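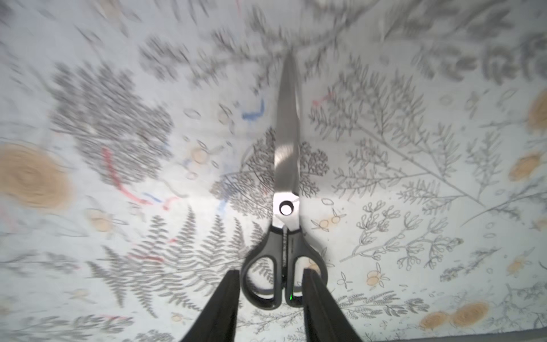

Fig. 1. Closed blades, handles toward you. Every check in this section starts from this position.

Section 6: Setting out and putting away the scissors

Hello again! If you've made it through the section on glue (well done, it's a long one), this will feel like a vacation. I'm going to walk you through how I get the scissors ready before a paper session at Giravov and how I put them back afterward. We own 32 pairs these days, but you only need three for one table, so please don't drag the whole drawer out the way I used to.

What you'll want nearby:
A pale cloth or mat to work on
One tray per table
A dry cotton rag
A small screwdriver
The tool log (it's the green binder, shelf mark 983)

Before you start

CAUTION: Carry scissors closed, with your hand around the blades and the handles sticking out. If somebody wants a pair while you're walking, put it down on the table and let them pick it up.

1. Spread your cloth flat and smooth out the folds. I love a botanical print for this, all those gray ferns and twigs, but do take a second look for small offcuts before you pack up. They hide in the leaves like you wouldn't believe.

2. Pick out three pairs. I go for one big pair and two slimmer ones, and if there's a pair with a serrated blade I like to include it for slippery card.

3. Wipe each pair while it's closed, from the pivot toward the tip. Then open it halfway and wipe the inside faces, one at a time.

Checking the pivot

4. Lay the pair down with the tip pointing away from you and look at the spot where the two halves meet. You're looking for rust or a bit of dried glue around the screw or rivet.

5. Close the blades and follow the seam between them with your eyes. It should run thin and even. If you can see daylight through it when you hold the pair up to a window, put it aside for Ieva Rebane – she does our sharpening in May and she'd much rather have them early.
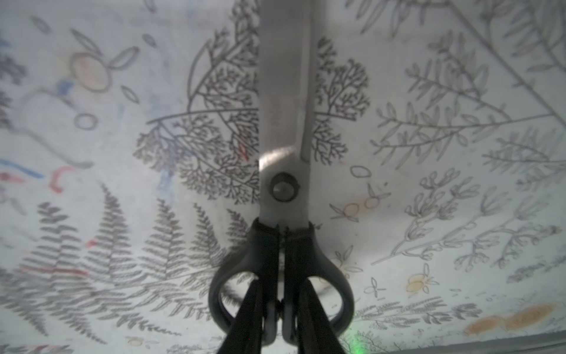 6. Open and close the pair twice. It should move smoothly and stop when you stop. If it flops open, give the screw a tiny turn (I mean tiny, think of a minute on a clock face) and try again.

Note: Some of our slim pairs have a rivet where you'd expect a screw. You can't tighten those, so skip the screwdriver and write "loose" in the log.

7. Squeeze the loops gently and feel along the inside for cracks or rough edges. Black plastic is awful for hiding a hairline crack, so I do this part with my fingertips.

Loading the tray

8. Put the tray on the cloth and set the scissors in with all the blades going the same way. The big pair goes in first and the slim ones go beside it. They're allowed to overlap a little! Kamala Joseph and I argued about this for ages, and she wanted dividers, but then the big handles wouldn't fit.

9. Check that every tip is inside the rim. If one pokes over the edge, slide the whole pair back toward the handle end.
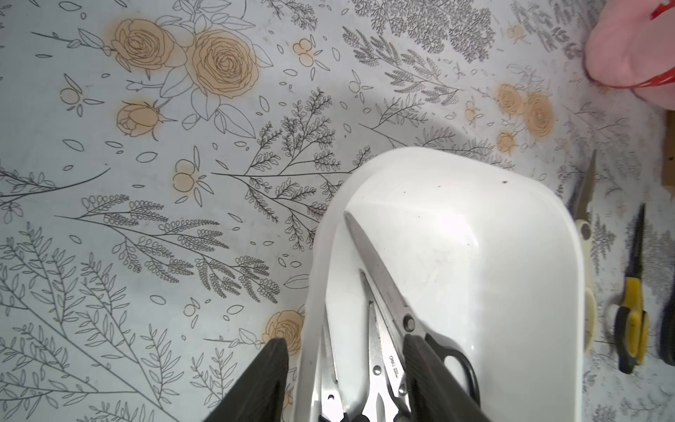
Giravov Paper Workshop | Tools and Tables Team
Page last revised 11 Apr 2022

I use a white tray with rounded corners, and the glossy ones are the easiest to wipe. Little dark specks on the inner wall are worth a rub with the damp side of a sponge, as long as you dry the tray before anything metal goes back in. Our largest pair has "deli" printed on a blade, so when you write it up, just call it that and Pieter Mulder will know which one you mean.

Putting away

10. Take the pairs out and lay them side by side with the tips all pointing to the back wall. I do this on the mat, where I can see them properly, and I leave a hand's width between pairs so I'm never reaching across a blade.
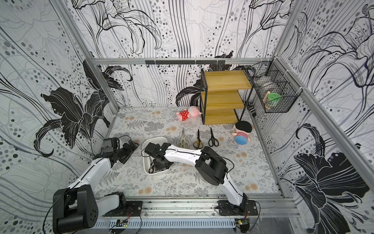 Fig. 4. Three pairs laid out in a row, with the yellow shelves and the hook rail behind.

11. Compare the row with what you wrote down when you started. Same pairs, same number? Lovely, initial the log.

12. Hang each pair by a handle loop on the hook rail, biggest first, starting from the left. If a loop is too snug for its hook, use the middle shelf and leave the blades closed.

CAUTION: Don't drop scissors into the wire mesh basket. It's for light odds and ends, and a sharp tip will go straight through a gap.

13. Shake the cloth over the paper bin and fold it with the print inside. Missing a pair? Look under the tray first, then go and ask Siiri Avotiņš, who keeps the spare key to the drawer.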